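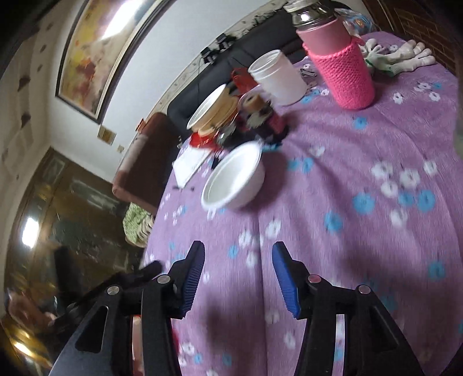

White bowl on a purple tablecloth

Removing candle wax from a hired tablecloth

Florence Thibodeau
Our society hired table linen from a firm in Brundness for a supper in August. One cloth was marked with candle wax. The hire agreement states that damaged items are charged at 16 pounds each. May we clean the cloth ourselves before returning it, and which method is advised?

Lovisa Halvorsen
Please consult the agreement first. Many hire firms ask that linen be returned unwashed, as an incorrect wash can set a stain. Should cleaning be permitted, allow the wax to harden and lift it with a blunt knife. Place plain paper on both sides of the cloth and apply a warm iron -- without steam -- changing the paper as it takes up the wax. Any colour left by the candle should be treated separately. Test a hem beforehand.

Wurham Resident
Freezer overnight, then scrape. The firm we use in Salem made no charge for wax when it was reported on return.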